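Toy library adds play kitchen to Sunday sessions

The Plaline toy library has added a children's play kitchen to its main room, and families can use it from this Sunday during normal opening hours.

The kitchen has a hob with black control knobs, an oven, a sink with a tap and drainboard, and a pale wooden worktop. It stands at the right height for small children, so they can reach the pans without climbing on anything.

The library paid for it with money raised at the Clamus street fair in December. The fair brought in 3,550 in total, and most of the remainder will go on new shelving and a second rug for the baby corner.

The pots and play food will stay with the unit and cannot be borrowed.

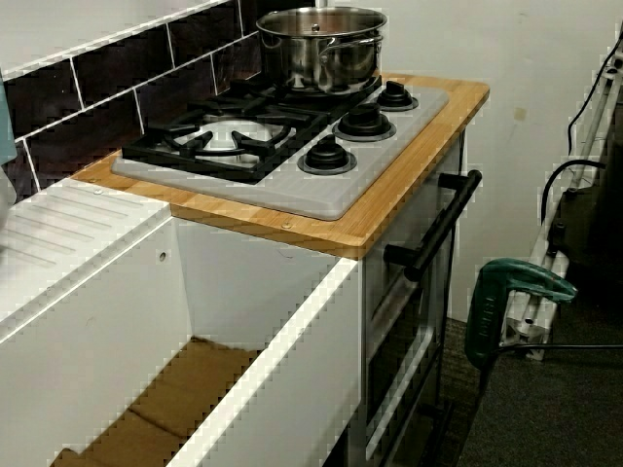
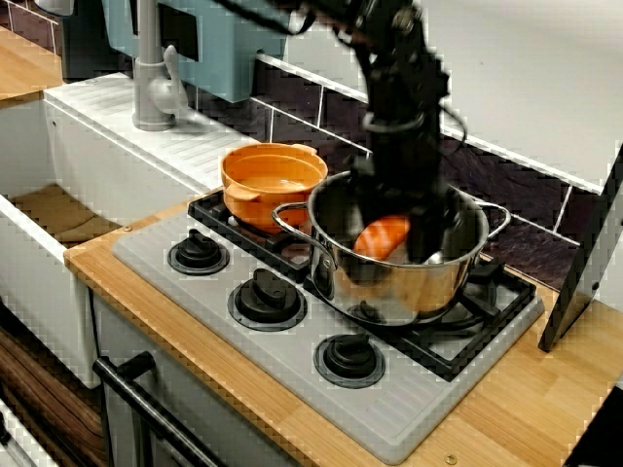 Members had been asking for a kitchen for some time. In a survey last autumn, 136 families were asked what they would most like to see in the room, and pretend cooking came out ahead of dressing up and train sets. The old wooden shop counter, which had lost its till drawer, has gone to the playgroup in Olivares.

Sessions last 50 minutes and start on the hour from 10am, with the last one at 3pm. No more than four children should play at the kitchen at once. Parents are asked to put the pots back on the hob and the play food in its basket before they leave, and to keep real food and drink in the entrance hall.

Donations of play food are welcome if they are clean and have no small loose parts. Cups and plates are also wanted, in plastic or metal only. They can be left at the desk during opening hours or handed in at the Plurau bookshop, which is collecting on the library's behalf until the end of the month.

Membership costs 40 a year for each household and includes the Sunday sessions. Visitors who are not members can try one session free and should give their name at the desk when they arrive.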